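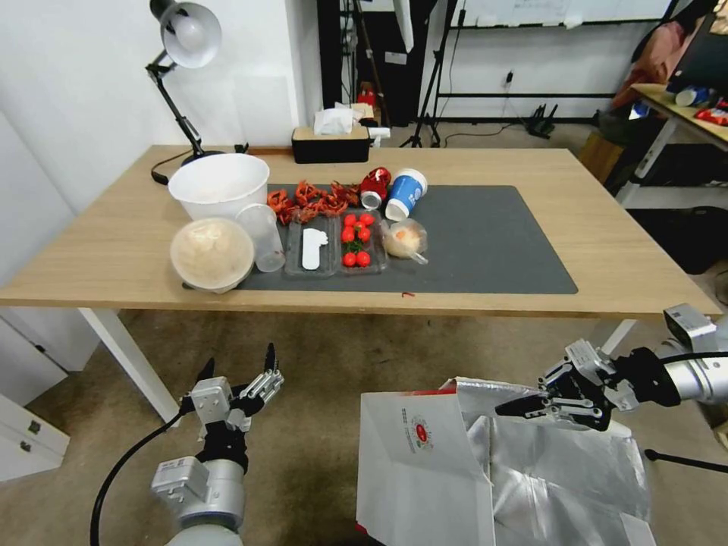 The practice table at Distatwood, set for the food packing task. The insulated bag stands in front, between the team and the points.

The robotics club at Distatwood has 23 members, and on Wednesday evenings most of them are in one room at the end of the second floor. The team preparing for the Greltis student competition has five people in it. Their robot is called Emon. It has two arms and a pair of multi-fingered hands, and this season it has to pack a takeout order.

The team captain, a third-year mechanical engineering student, agreed to talk while the others reset the table. She asked that the team be credited as a group, so no names appear in this article.

The task sounds short on paper. Food and containers are laid out on a table, and the robot has to move what is on the order into a bag. "People hear that and think it's one task," she said. "A tomato and a can have nothing in common once you have to pick them up."

The crawfish were her choice. The rules leave one food up to each team, and she wanted something with an awkward shape. "The claws catch on each other. You go in for one and you get three, or you get one and it pulls the heap apart. I thought we would have that solved by February. We did not."

The bun in its plastic bag is easier, she said, as long as the fingers close on the tied corner. Lying on its side, a can is harder than it looks, and so is a paper cup, which gives way under too much force. Teams get more points for items that start out tipped over.

The software lead, who came over with a laptop under his arm, said most of his year has gone into grip force. "We started with one setting for everything. That was a bad month for tomatoes." The team now keeps a separate setting for each kind of item and picks between them from the camera view. Clear plastic is still the weak point. "The cup and the trays are the worst. The camera sees the mat through them and decides there's nothing there."

The dark mat was a suggestion from Çınar, a team they met at last year's event and still trade messages with. Before that they worked on the bare tabletop. The captain said the mat cut down on sliding, and the red items stand out better against it.

At the last practice before this interview, Emon completed four full orders in an evening. The best run took 56 minutes in the fall – the captain would not give the current time, with other teams likely to read this. She did say that the bag costs them more than any single food. "The opening moves. The liner folds in on itself. You can do everything right on the table and then lose the item at the bag."

Asked what she would tell a new member, she said to come and reset the table for a few weeks before touching any code. The software lead disagreed and said he would rather have them read the logs first. They have had this argument before.

The club meets again next Wednesday at 6 p.m. New members can come to any meeting, and no experience with robots is needed. The team asks visitors not to eat anything on the table.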